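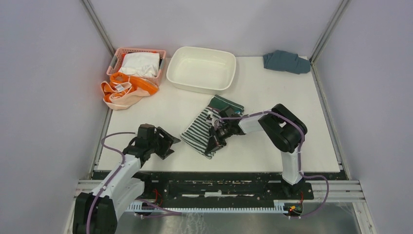 Door hardware range, item 1. Stanik lever handles: 80 sets received, 2 returned with loose spindles. A. Riihimäki asked that returns be bagged and given a small white label, like the one on the orange fabric by the pink basket. Agreed.

Item 2. Rweyemamu hinges. Brass finish to stay in the range. Chrome held over until August. Stomadthorpe branch to count remaining stock.

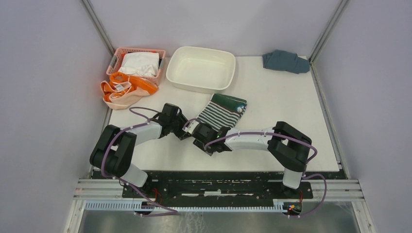

Item 3. Flamer mortise latches

Case depth on the spec sheet does not match the part. Sheet to be corrected before reorder. Order set at 15 boxes, strike plates included.
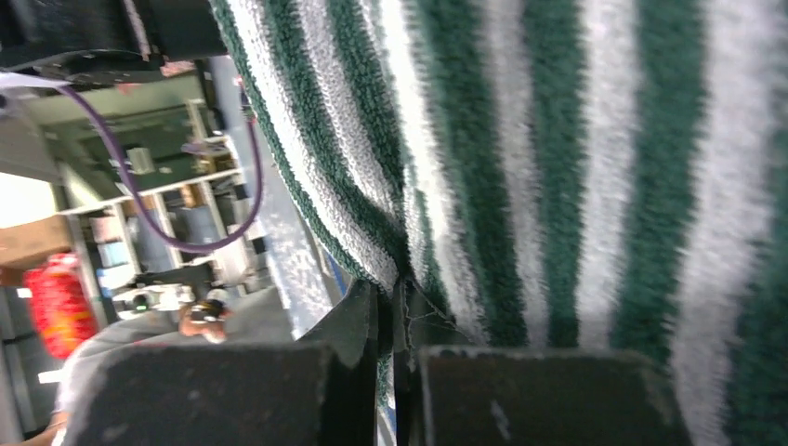
Green and off-white striped towel

Meeting closed at 4:15. Next agenda to A. Riihimäki.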